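Chapitre 4
Saisir un objet mou

J'ouvre ce chapitre par une visite, celle que j'ai faite en mars à la journée portes ouvertes de l'atelier Gondine. Buppha Chaimongkol m'avait prévenu : « Vous verrez, on plie du linge, et ce n'est pas rapide ! » J'avais pris un carnet, un stylo et beaucoup de patience.
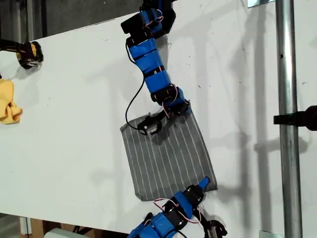
Fig. 4.1 – Deux bras à segments bleus et noirs autour d'un tissu gris rayé.

Vous savez déjà décrire la position d'un cube : six nombres et c'est réglé. Mais un chiffon ? Il se plisse, il glisse, il change de forme dès qu'on le touche (essayez donc avec votre serviette de table).
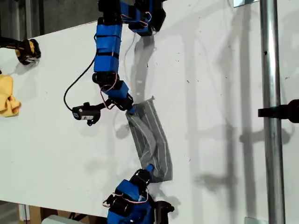 Teodor Ekström, qui commentait la démonstration, nous a demandé combien de points il faudrait pour décrire un seul pli. J'ai répondu 200, un peu au hasard. Mon voisin a dit deux, et nous en avons discuté jusqu'au café – j'y reviens à la section 4.3. 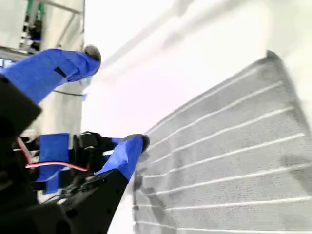

Fig. 4.2 – Les doigts de la pince, gainés de bleu, près du tissu.

Regardez bien les extrémités : elles sont sombres et duveteuses. Quel rôle joue la surface d'un doigt dans la tenue d'un textile ? Gardez la question en tête, nous allons parler de frottement, et pas qu'un peu !
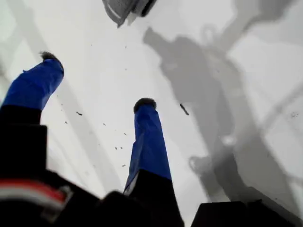
4.1 Contact, adhérence et glissement

Commençons par le cas le plus simple : un doigt, une table, une feuille de tissu posée entre les deux.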